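BIO 144 Laboratory Methods
Handout 3: Dye Dilution Series and Tube Handling
Prepared by Iveta Kollár. Bench questions to Sumeya Chala.

3.1 Purpose

This session covers the preparation of a dilution series from a colored stock and the handling of small capped tubes in an open rack. The dye is a food-grade blue with no biological activity. It is used so that volume errors and spills can be seen. The same steps are repeated with clear reagents in Handout 4, where errors of this kind are harder to find.

Read Section 3.4 before coming to the bench. The Friday group starts at the same point as the other groups and does not get extra setup time.

3.2 Terms

Stock: the concentrated dye solution as issued.
Diluent: deionized water, unless the worksheet states otherwise.
Dilution factor: final volume divided by the volume of stock added.
Transfer volume: the volume moved from one tube to the next in a serial dilution.

Dilution factor and dilution ratio are often confused. One part stock plus nine parts diluent gives a factor of 10. It is written 1:10 in this course. Some older manuals write the same mixture as 1:9. Use the course notation in all reports.

3.3 Bench layout

Work on a white surface. Blue dye on a dark bench is easy to miss, and a missed drop ends up on a sleeve or on the outside of the next tube. Wipe the surface before starting and again after each spill.

Place the rack in the middle of the work area with its long side toward you. Clear acrylic racks are preferred for this exercise because the liquid level can be read from the side without lifting the tube. Fill positions from left to right. Leave unused positions empty; do not store tips or loose caps in them.
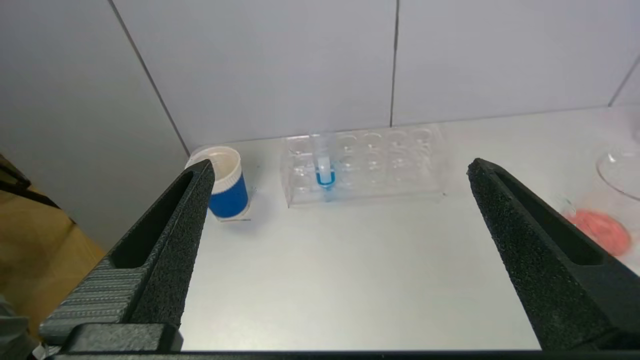
Labels go on the side of a container, never on the cap alone. Caps get exchanged between tubes, and a label on a cap then identifies the wrong sample. Write the dye, the dilution factor and your bench number. When a cap is off, set it down with the inner rim facing up – the rim must not touch the bench.

3.4 Procedure

1. Number five tubes and place them in the rack in order.
2. Add 900 µL of diluent to tubes 2 through 5.
3. Add 1,000 µL of stock to tube 1 and cap it.
4. Transfer 100 µL from tube 1 to tube 2. Cap and invert ten times.
5. Change the tip. Transfer 100 µL from tube 2 to tube 3 and mix as before.
6. Continue to tube 5, with a new tip for each transfer.
7. Let the tubes stand upright for 30 seconds, then compare the liquid levels at eye height.

Tubes 2 to 4 should end at the same level. Tube 5 will be higher by one transfer volume unless 100 µL is removed and discarded. Tube 1 will be at the same level as tubes 2 to 4.

3.5 Placing and removing tubes

Hold the tube by its upper part, just under the cap. Lower it straight into the hole. A tube that enters at an angle can catch on the edge and drag the rack sideways. When removing a tube, steady the rack with the other hand and lift vertically until the bottom has cleared the top plate.

3.6 Worked calculation

Stock concentration: 2,312 mg/L.
Tube 2: 2,312 / 10 = 231.2 mg/L
Tube 3: 231.2 / 10 = 23.12 mg/L
Tube 4: 23.12 / 10 = 2.312 mg/L

Calculate tube 5 on the worksheet. Show units on every line.

3.7 Cleanup

Pour dye solutions into the marked waste bottle. Rinse the rack with water and dry it with a soft cloth – do not use ethanol on acrylic. Hand in the worksheet before leaving the room.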